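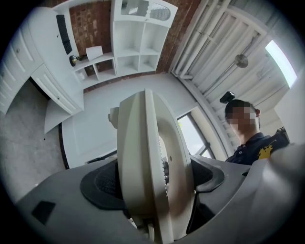 *Finger, housing and side pads on a hand-held unit. The ribbed edge runs along the inner curve of the finger.*

# Hand-Held Gripper: Care and Repair FAQ

Applies to the Zusunell hand-held gripper as used at the Dulbridge and Rinerstead sites. Last revised 11 August 2018.

## Routine care

**How often should the unit be cleaned?**

Wipe the housing and the finger at the end of each shift. The ribbed edge needs more attention and should be brushed out after every 14 hours of use, sooner if the unit has been handling cardboard or cloth. Dust packs into the ribs near the base first.

**What can I clean it with?**

A lint-free cloth, slightly damp with water. For the ribs, use a dry nylon brush. Do not use alcohol on the gray shell; it leaves glossy patches that do not come out. Alcohol is fine on the finger once it has been taken off the unit.

**Can the black pads be washed?**

No. Brush them lightly or use low-pressure air held well back from the surface. Water gets behind the pads and stays there. A pad that has lifted at one edge should be replaced — gluing it down changes its height and the finger will rub.

**Does the lens need its own cloth?**

Yes. Keep it in a closed bag and use it for nothing else. A fingerprint on the lens shows up as a soft area in the recording and is easy to miss on a small screen.

## Setup

**The finger has play in it when I pick up the unit. Is that normal?**

Slight movement at the tip is normal. Movement at the base is not. Hold the housing in one hand, press the finger sideways near the base, and listen for a click. If there is one, tighten the base screw by a quarter turn and test again. If the click is still there after two quarter turns, the insert is worn and the unit goes back to the bench.

**What torque do I use on the base screw?**

Use the preset driver in the repair kit. It is set at the bench and should not be adjusted on site. Units tightened by feel tend to come back with cracked inserts.

**Do I have to recalibrate after changing a finger?**

Yes, every time, even if the new finger is from the same batch. Close the gripper fully, run the zero routine, open it fully, and run the span routine. The span reading should be within 2 percent of the value on the service card. If it is outside that, take the finger off, check the seat for debris, and start over.

**Where should I run the calibration?**

Anywhere with steady light and a clear space in front of the unit. Direct sun through a window can wash out the side of the view and cause the span routine to fail. Turn to face away from the window before looking for another fault.

## Faults

**The gripper closes but the reading stops short of zero.**

Causes, most common first:

1. Debris in the ribbed edge. Brush it and repeat the zero routine.
2. A lifted pad touching the finger. Look along the surface of the pad with a flashlight.
3. A bent finger. Lay it on a flat surface and check for light under the edge.

**The display shows code 143.**

The unit has lost its stored zero. This usually follows a flat battery. Charge the unit fully and run both routines. If the code returns within the same day, replace the backup cell (Oksanen kit, small parts tray).

**The finger squeaks on opening.**

Do not oil it. Oil moves to the pads and ruins them. Remove the finger, wipe the seat dry, and refit it. If it still squeaks, apply a thin film of dry lubricant to the pin only.

**Can I keep working with a chipped rib?**

One chipped rib near the base is acceptable. Any chip in the upper half means the finger is replaced before the next session. Log the chip either way.

## Parts and service

**Which parts are kept on site?**

Fingers, pads, base screws and backup cells. Each site holds 5 fingers. Housings and inserts are held at Dulbridge only, and Rinerstead units that need them are sent over in the padded case with the service card inside.

**When is the full strip-down?**

Once a year, in November. The shell is opened, all seals are changed, and the inserts are measured. Please do not open the shell outside of that, even to chase a rattle — the cable behind the left side is short and pulls out of its socket easily.

**Where do I record a repair?**

On the service card first, then in the site log. Include the unit number, the part changed, and the span reading before and after.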